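18/07/2018

So I finally did the bedroom. Not the whole bedroom, let's not get carried away, but the bed, and that has been on my list since March when I bought new pillowcases and then left them in the bag on top of the dresser.

The orange ones! I love them. My sister thinks they look like a motel from her childhood, but she has gray everything, right down to the dish towels, so I don't take notes from her. They're more of a burnt orange anyway, kind of dusty, and next to the pale sheets they make me want to go lie down at two in the afternoon.

I should say I am very bad at changing a bed. I start at the wrong end, I lose a corner, I go get a snack and come back and it's still a mess. Erick Kioko, who I used to share an apartment with, could strip and remake a queen bed before the coffee was ready, and he always said the pillows come off first and go on last. I never listened. I like moving the pillow around while I think about it. 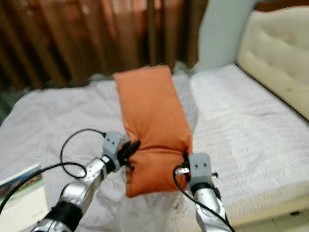 Anyway, the sheets. I got the light gray ones from Elis, the little shop next to the pharmacy (the one with the cat in the window), and they were on sale, and I went up a size because my old set kept popping off. Big mistake? Maybe. There is so much fabric. I tuck one side and the other side turns into a puddle. But they're soft and I don't iron, so wrinkles are just part of the look around my place.

I also tried washing the pillows themselves this time – 2 at a time, warm water, low heat in the dryer with 3 tennis balls. It sounds like somebody moving furniture in there and it took forever. One came out nice and puffy and the other one had a lump in the corner that I'm still working out by hand while I watch TV.

Still to do: the throw blanket, which has a pull in it, and something for the wall, which is a sort of gray-blue and could use a picture. I keep going back and forth between a big round mirror and the print I bought at the Bondo street fair. If you have a tufted headboard, please tell me how you get dust out of the buttons, I've been using an old makeup brush and my wrist gets tired.

Next up is the linen closet. There are 9 fitted sheets in there and I own one bed.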